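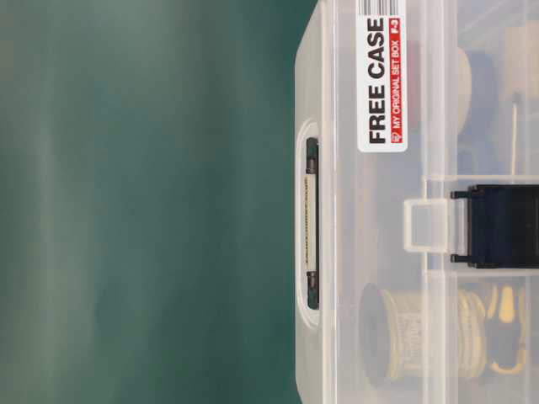
Set box F-3, handle side. Label reads FREE CASE.

May, notebook, screening room bench

Second pass on the Gesia trailer, after the announcement that they have cast an unknown in the lead. Everybody on the team chat is already convinced. I am less so, and I want my reasons on paper before the next batch of publicity turns up and I forget what I thought.

What we have: the two-minute trailer, the shorter teaser, and the press kit from Daltulier. The kit says the lead was picked from 753 people over 11 months. I don't believe the number means much. Every recast in the last ten years has come with a number like that, and nobody outside the casting office can check it. An open call where 400 people send a phone clip and get no reply is still an open call on paper. Asked Ross Skinner what he made of it and he said the same figure was in the early draft of the release, before the last round of readings. So either they knew in advance how many would come or somebody liked the look of it.

Timed the lead's lines in the trailer. 16 seconds of speech total, and a good part of that is over shots of other people or the back of his head. Can't judge a voice from that. The one line where we see his mouth move (the "you said north" line) sounds re-recorded to me. The room tone drops out under it and comes back after. Played it on the bench monitors and again on headphones, same result both times. Ross hears it too but thinks it is a rough mix. Could be. Trailers go out with temp sound all the time.

Compared with the old Gesia, the first film, same kind of scene (the argument on the stairs). The original actor does almost nothing with his face there and it works because the shot is held so long. The new trailer cuts every second or so. I tried slowing the stairs bit down to see if there is a performance in it. Not enough footage to say. I would call it undecided, and I would call anybody who says "he IS the character" after this trailer a fan, which is fine, but it shouldn't go in our write-up as a finding.

The Dellville footage. The kit says he did his own driving. There are three driving shots and his face is visible in one of them, with the car hardly moving. Leaving that claim out unless De Graaf's people can give us something better than a quote.

On De Graaf as director: the two earlier features are good and I have no complaint about the hire. But both were small, talky films, and the kit leans hard on "intimate" for something that ends with a bridge coming down. I'd like to see one full scene before we repeat the word.

Ross's notes, copied here so they are in one place:
— likes the walk, thinks it's close to the original without being an impression
— thinks the costume is too clean
— wants us to run the cast profile early, ahead of the others

I agree on the costume. On the profile I say wait. What we know for certain about the actor is two stage parts and a canceled series, and the rest is the kit quoting itself. If we pad it out we'll be correcting it by the fall.

To do: ask for the teaser without music. Rewatch the first film all the way through, and the stairs scene last. Get the exact wording on the driving claim from the kit, page 11 I think, and send it to Ross.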